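Pad Trials, Part Two: Fruit

Readers of the July issue will recall that the Brima trials began with foam blocks, which every pad we own picked up without complaint. Foam blocks flatter everybody. So this round moved to a dining table and a load of groceries, with two hand grippers going over the same cloth and 382 grasps logged before the oranges started to look tired.
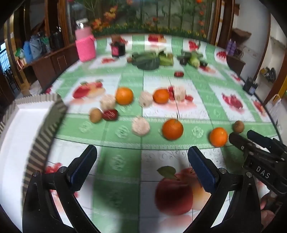

Open wide over the checkered cloth, dark blue ridged pads on both fingers.

The question was pads. Skundia wants one set for everything, from kiwis to leafy greens, and Pustia would like it to cost nothing. We had planned on 400 grasps and stopped 18 short, by which point the argument about squeezing had become longer than the session.

Citrus is easy. An orange is the foam block of the fruit world, and the blue pads hold it with very little force. Small round things are worse — they roll toward whichever finger closes first, and 36 of our misses went that way. Slowing the close helped. So did approaching from straight above, a piece of advice that has been in the Briem setup notes all along, on a page none of us had opened. 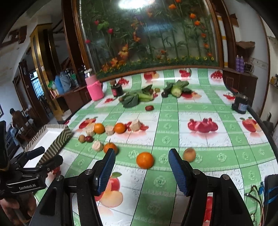
The tablecloth deserves a word too. Its printed fruit fooled the detector more often than we would like to put in writing, and it made several confident plans to pick up an apple with no thickness. We are keeping the cloth. A plain gray one would improve our numbers and teach us very little.

Next round uses the same table with stiffer pads and a slower controller setting. The grasp log is on the Brima shared drive, in folder 517, next to the foam results everyone was so pleased with.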